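Storage basket

A storage basket is an open-topped container used to hold and sort loose goods in homes, shops and workplaces. It differs from a box in that its walls have gaps, either between woven strands or as holes made in a solid sheet. Most storage baskets have no lid. They are kept on shelves, in cupboards, on desks and under sinks, and are usually moved by hand a short distance at a time.

Contents
1 History
2 Materials
3 Wall patterns
4 Sizes and nesting
5 Use
6 Care
7 See also

History

Baskets are among the oldest made objects and are older than pottery in many regions. Early baskets were woven or coiled from grasses, reeds, bark and split wood. They were used for gathering and carrying food, and separate shapes for keeping goods indoors developed where people lived in one place for long periods.

Wire baskets became common in the nineteenth century, first in kitchens and dairies and later in offices. Molded plastic baskets followed in the middle of the twentieth century, when injection molding made it possible to form the walls, floor and rim in one step. In the town of Bullness, where willow had been cut for basket making, the last large workshop moved to plastic goods and took the name Trirnham. Its first catalog listed 35 baskets, most of them for kitchen use. Willow work continued in the town on a small scale, mainly for log baskets and cradles.

Materials

Willow, rattan, seagrass and water hyacinth are the usual plant materials. Willow is stiff and keeps its shape under load. Seagrass is softer and is often woven over a wire frame. Plant fibers take up moisture from the air and can grow mold in a closed cupboard, so woven baskets for bathrooms are sometimes coated with lacquer.

Steel wire is strong for its weight. It is welded at the crossings and then plated or covered with a plastic coating. Where the coating chips, rust starts at the cut ends of the wire.

Plastic baskets are mostly made of polypropylene or polyethylene. Polypropylene is stiffer and holds a thin wall better, while polyethylene bends more before it cracks and is chosen for large flexible tubs. Both can become brittle after long exposure to sunlight. 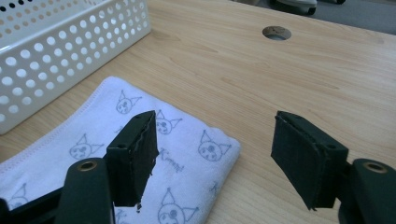 Fabric baskets are sewn from canvas, felt or polyester and stiffened with board. They fold flat when empty but sag if overfilled, and the board is damaged by water.

Wall patterns

Openings in the wall save material, let air through and allow the contents to be seen from the side. Round holes have no corners where a crack can begin. Slots remove more material but leave a wall that bends more easily - for this reason they are often made short and set in bands. Some baskets have a molded pattern that copies the look of weaving, with or without real openings.

The size of the opening limits what can be kept in the basket. Pens, hairpins and other thin items slip through wide slots, and baskets sold for such goods usually have a solid floor. The rim is normally left solid in all patterns and carries most of the strain when the basket is lifted.

Sizes and nesting

There is no common standard for household baskets. Makers tend to follow the depth of the shelves sold in their own market. Trirnham's range is built on a system called Wetico, in which two small baskets fill the same floor area as one large one. The system was last revised on 02/05/2022, when the shallow size was made 90 mm deep and the long side of the large size was set at 311 mm. Baskets from the older series do not stack with the newer ones.

Tapered walls let empty baskets sit inside each other. The taper costs some space on the shelf, as the floor is smaller than the opening. Straight-walled baskets hold more but cannot be nested, and shipping costs are higher. The importer Rattanakul packs its nesting baskets in cartons of 100 and its straight-walled ones in much smaller lots.

Use

In homes, storage baskets are used for produce, cleaning supplies, toys, toiletries and stationery. Root vegetables and onions keep better in a basket than in a closed bin. Shops use them for small goods that do not stand up on a shelf. Sales to households are usually highest in January.

Care

Plastic and coated wire can be washed in warm water with dish soap. Woven baskets are brushed or vacuumed, then wiped with a damp cloth and dried away from direct heat. Dust collects in small openings and is easiest to remove with a soft brush.

See also

Basket weaving
Crate
Injection molding
Shelving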